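Matching socks by toe seam

After 3 months of pairing socks by colour I have given up on colour. Navy, black and charcoal are too close under artificial light, and repeated washing moves them closer still. The method I use now sorts by construction first and shade last.

The first pass is cuff height. Ankle, crew and long go into separate heaps. The second is knit: fine gauge in one heap, ribbed or terry in another. By that stage a load of 34 socks is down to groups small enough to match by eye.

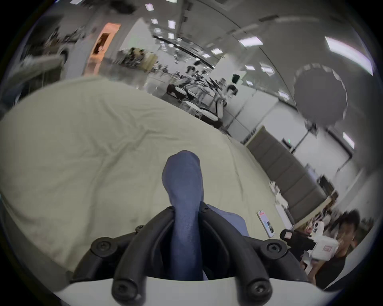 Toe seams are the third pass. Hold the sock by the leg with the toe pointing away from you, and compare the width of the rounded end with its neighbour. A dark blue sock in a fine knit, held that way up over a pale cream sheet, gives a clear outline, and the lighter tone where the light catches it is a fair guide to the real dye. On a dark duvet I was getting 4 wrong pairs a load.

Fabrice Bouvier wrote to suggest a coloured stitch inside each cuff. It works, but the thread has to be cotton - polyester puckers the rib at 40 degrees. I have done the long ones and will do the crew socks on Monday.

Singles go in a bag on the back of the door. Anything left in there until May becomes a duster.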